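Folding Stands: A Skeptic's Gallery
Posted in May by Qistina Yeoh
Filed under: Desk Things

I have never believed in the folding phone stand. It's a thing you buy to hold up another thing you bought, and for years a coffee mug did the job for me at no extra cost. But readers kept writing in about them, mostly to tell me I was wrong, so I gave in and put together a page on stands and the phones that are supposed to live on them.

The makers all promise the same stuff. Folds flat! Goes anywhere! Dredo says its stand is good for 12 viewing angles. I use two. One is for reading a recipe and the other is for video calls where I'd like people not to look up my nose. If someone out there is using the other ten, please write and tell me what for.

Arms and hinges

My first question with any of these is what the hinge is doing. The arm gets all the attention on the box, and a pair of bars with a slot between them does look more serious than one plain bar. I'm not sure it holds a phone any better. 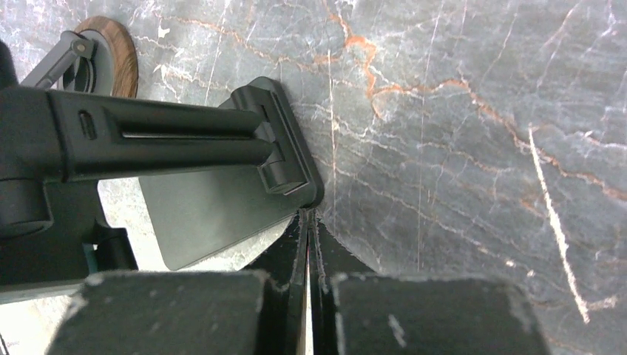

A stiff hinge is annoying on day one and a loose one is annoying forever, so I'd take the stiff one. The Bokau I bought two years ago started out so tight I needed both hands. Eight months later it was bowing politely every time I tapped the screen. The company told me this was "normal settling." My front door has had a lot longer to settle and it still stays where I put it.

Black finishes are their own argument. Satin black looks great in the store. At my house it looks great until lunchtime, and after that it looks like someone has been eating toast near it (someone has). Skiketgate sells a cleaning cloth for its stands at a price I won't repeat. An old T-shirt works.

And then flat, as in "folds flat." Flat compared to what? A folded stand still has a hinge in it, and the hinge is always the fat part. Mine went into a laptop sleeve once and left a dent I can feel with my thumb.

Phones on the floor panel

Marble patterns are everywhere right now - desk mats, shelf liners, phone cases, even a trash can I saw last week. I don't hate it. It hides crumbs better than plain white does, and phones are easy to find on it, which I can't say for my own dark brown desk.

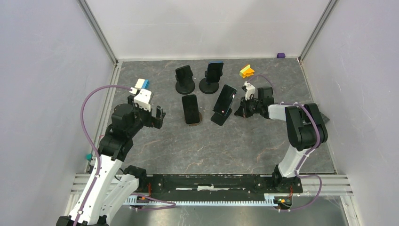

What I'd still like to see from any stand maker is a fair test with a phone in a thick case. Tilahun's instructions say to remove the case first. Who does that? I'd be taking it off and putting it back on all day, and the case is the only reason my phone has survived me.

Price is the last thing. I've seen perfectly decent stands for 8 dollars and others for 24, and the expensive ones mostly weigh more. Weight does help, I'll give them that much. A light stand tips the second you poke the top corner of the screen, and the top corner is where they put all the buttons.

The mug, for the record, has never tipped. It does block the charging port, and I've had several emails about that already.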